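Teaching Proofs to First Years: Do Worked Examples Help?
Project report, Glenys Cartwright
Supervisor: Beverley Tamihana

1. Why this topic

I failed my first logic quiz. So did most of my study group. The lectures went fast and the notes from the course (the Jaderness notes, a stapled packet) skip from the rules straight to full proofs. Wanted to see if more worked examples in between would fix that.

2. What I did

Wrote a short supplement to chapters 3 and 4 of the packet. Truth tables, conditional proof, then proof by contradiction. Each rule gets one proof done slowly with every line explained, then one with the reasons left blank, then one from scratch.

17 students signed up. 12 finished both tests, so only those are counted below. The first test was before they saw the supplement, the second was a week later. Same kind of problems but different letters and a different order. Beverley checked that the two tests were close in difficulty. She thought the second was a bit harder on contradiction, and I agree now.

3. Results

Conditional proof got better. Nine of the 12 could set up the assumption line and close it off properly on the second test, compared to four on the first. The usual mistake before was using a line from inside a subproof after it had been closed.

Contradiction barely moved. Five got it the first time, six the second. Most people knew they had to assume the opposite but then didnt know what they were looking for. Two wrote the right contradiction and kept going for another half page.

Truth tables: everybody fine both times. Should have left those out and used the time for something else.

4. Comments from students

Blank reasons were the favorite part. Several people said the slow proofs were too slow by the third one. One wanted an answer key for everything, fair enough, I ran out of time. The supplement came to 4,000 words, which is too long for two chapters. Could lose 800 easily, mostly from my introduction.

5. Problems

Small group, all volunteers, no comparison group. A week of normal lectures happened between the tests too, so some of the gain is probably just that. I marked both tests myself and knew which was wich. Next time someone else should mark.
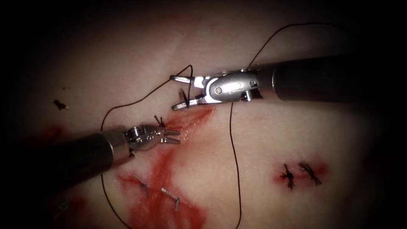 Fig. 1. Suture pad with two robot arms, black thread and knots.

6. What next

Rewrite the contradiction section. Start with how to spot a useful contradiction before any full proofs. Cut the intro. Add answers for the from-scratch problems. Beverley also suggested trying it with the Trevaskis evening class, who use a different set of symbols, so the notation would need a table at the front.

Tests and the marking sheet are in the appendix.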